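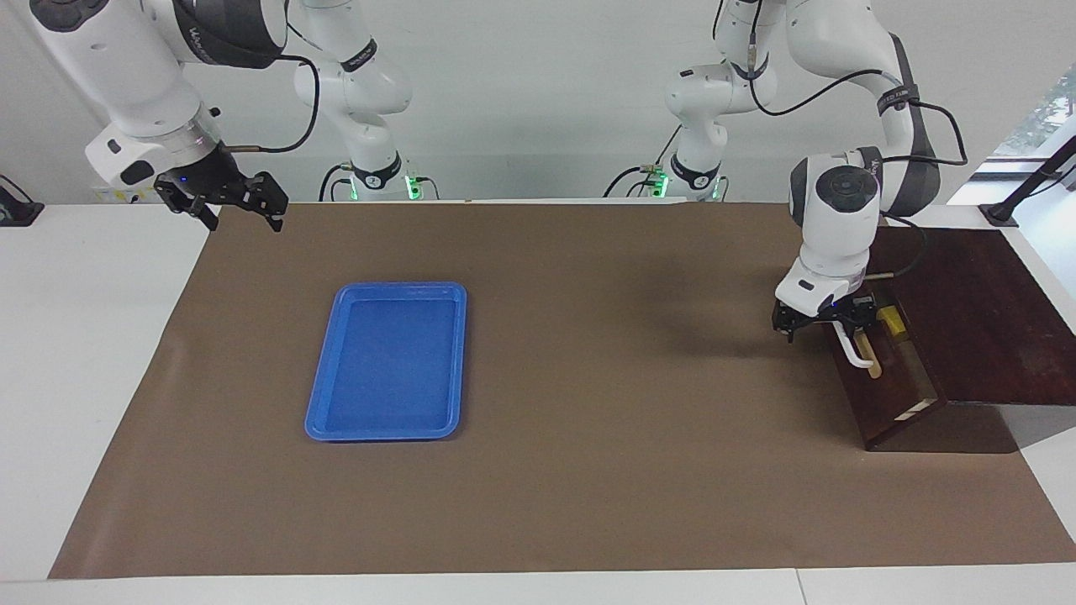
Brown paper down, blue tray out, wooden box on the right.

Small Storage, Sorted: the gallery

Quick page this one, will tidy it up when I get a minute. The sorting table is the part of the project people keep writing in about. Everything starts on the brown paper. We get through a lot of it, the last roll was 36 inches wide and I cut it long so it goes nearly the whole way across the table. Wrinkles don't matter. Tape optional.

The blue tray is just a plain plastic one. Goes wherever there's room, long side running front to back, so you can reach it from either end. Small stuff goes from box to tray, gets looked over, then goes back or goes in the give-away bag. No lids, no dividers, I tried dividers and spent more time on the dividers than on the stuff.

Adwoa Lamptey wrote the original list for this, over 300 items, all the bits that live in drawers and never get a proper home. Blocks, cord ends, spare knobs, keys for who knows what. Her list is still the one we use, with a few crossings out. Ask if you want a copy, its two pages and the second one is mostly buttons.
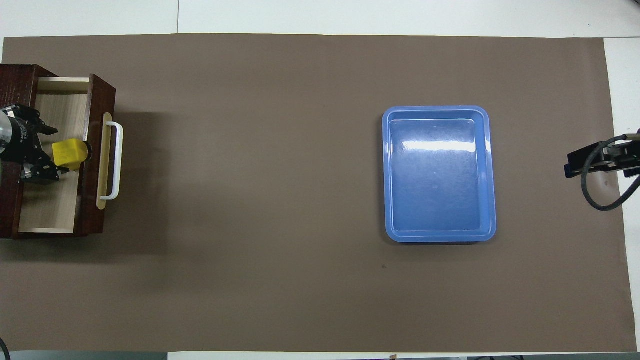 The little cabinet, drawer open

Dark reddish-brown outside, light beige inside, and a white U-shaped handle on the drawer front. One yellow block in the drawer. I like a pale inside on a drawer, you can find things in it. Tray is empty in this one.

If you're doing your own at home: one drawer at a time, pull it well out, and put the tray close enough that you aren't walking back and forth. Bright things first becuase they're easy. Leave the paper down till the very end, then fold it up with the dust inside and bin the lot.

More pictures in June, the taller cabinet and hopefully the shelf.

Page last changed 21 April 2020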